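Cahier d'atelier, 5 mai

Reprise des essais de colle d'amidon pour le doublage des papiers fins. Le lot Otmont est terminé, on passe au lot Havance, même blé mais mouture plus serrée. Eau du robinet filtrée, pas d'eau déminéralisée cette fois.

Cuisson : 70 g d'amidon pour 370 ml d'eau, trempage d'une nuit. Feu doux, spatule sans arrêt. La colle a pris d'un coup, puis s'est éclaircie. Laissé encore 15 minutes après ce point. Refroidie dans l'eau, passée deux fois au tamis de crin. Le premier passage laisse encore des grumeaux, ne pas s'en contenter.

Dilution pour le doublage : consistance de lait entier. Trop liquide sur la première feuille, le papier a gondolé et l'encre du cachet a légèrement migré dans l'angle. Arrêté tout de suite, séché entre buvards. Pour la suite, fixer les cachets avant, même ceux qui passent le test à la goutte.

Feuille 1384 du fonds Valcárcel : doublée sur papier Namus, le plus léger. Bonne adhérence, pas de bulle visible en lumière rasante. Le bord gauche était déjà fragile, ajouté une bande de renfort de 4 mm. Mise au mur sur le panneau de séchage. Ne pas décoller avant que les marges sonnent creux sous l'ongle.
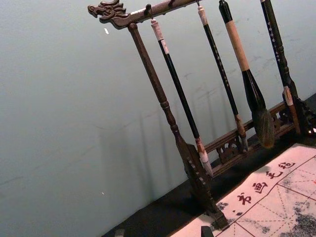 Le porte-pinceaux à tête de dragon.

Pinceaux : rincer à l'eau froide seulement, l'eau tiède fixe l'amidon au talon. Essorer sans tordre, remettre la pointe en forme, suspendre poils vers le bas. La brosse large perd encore des poils, j'en ai retiré trois de la colle au moment de l'encollage. À remplacer avant les grands formats.

Teinture des papiers de doublage : le bain de thé donne un ton trop rouge à côté des originaux. Essayer l'écorce d'aulne, un bain faible et deux passages. Garder une bande témoin de chaque essai dans la chemise grise, avec la date au crayon.

Reste à faire : tester la même colle après une semaine au frais, recommander du buvard épais, finir les constats d'état du fonds Valcárcel avant juin. Le rouleau de Namus entamé est rangé à plat dans le tiroir du bas.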